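Bulside library to stay open til 9 p.m. through exam season
Reading room gets longer hours starting in November

12 comments | 13 shares 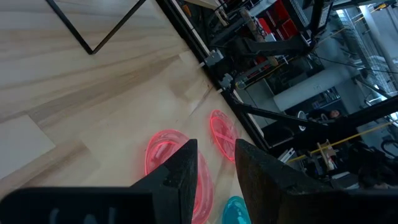

Riaan Makhubela would have liked it sooner. Two kids at home, one bathroom, no quiet anywhere, he told the town meeting, and the library locking up at 5 just as his shift ends.

The new hours cover the main reading room and the study tables upstairs. Not the children's section, which still closes at 5. Doors lock at 9 sharp, last checkout 8:45.

A petition with 242 names went to the town in spring. Not much happened over the summer. Then the heating bill came in lower than planned and the money was moved over – enough for 13 weeks, according to branch manager Honeylyn Ambrosio.

After that, who knows. Ambrosio wants door counts before she asks for more. The target is 152 evening visits a week.

Two staff will be on every night. One new part-time post, already filled. Parking behind the building is free after 6, but the Ramness Road gate stays shut so use the front enterance.

Printing is still ten cents a page. Coffee machine is out of order, repair has been ordered. Bring your own cup, lids please.

Study rooms can be booked at the desk or by phone, one hour at a time. No online booking yet – maybe by by spring.

Related
Ramness Road gate: who has the key?
School bus times change again
Used book sale moved to the gym

Contact the newsroom | © Bulside Local | Back to top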